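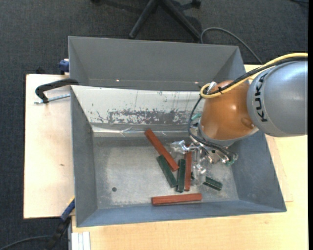

*Gray bins and a few bars, Brandton.*

updated 8/9/25 – will fix the rest when I get a minute

## Snack swap FAQ

**What is it?**
Bring wrapped snacks you don't want, take ones you do. Lunchroom at Bostero, Brandton site. No money, no sign up.

**What can I bring?**
Sealed stuff only. Granola bars, crackers, tea bags, gum, instant soup. In date please. Check the date before you come, not at the table.

**Homemade?**
No. Sorry. Jam too.

**How many can I bring?**
Up to 12 items a person. If you have a whole case, email Aigars first – shelf space is tight.

**Do I have to take as many as I bring?**
Nope. Take fewer, take none. Just don't take more then you brought until the last half hour. After that it's open to all.

**Nuts?**
Nut things go on the window shelf, everything else by the sink. If the label says "may contain", window shelf. Not sure = window shelf.

**I work at the Avotiņš building, can I come?**
Yes. Bring your badge, front desk will buzz you in. Parking is on the Histero side, the near lot is full by 9.

**Can I drop off early?**
Day before, up to 5 pm, with Žydrūnas Rätsep on the second floor. Put your name on the bag. Bags without names got mixed up in January and it was a pain to sort.

**What happens to leftovers?**
Food pantry takes anything sealed and in date. Open boxes get recyled or tossed.

**Can we do drinks?**
Cans ok. No glass, no energy drinks (long story, ask Žydrūnas).

**Who do I ask?**
Aigars Tamošiūnaitė, ext. 3674. Leave a message, he's bad at picking up.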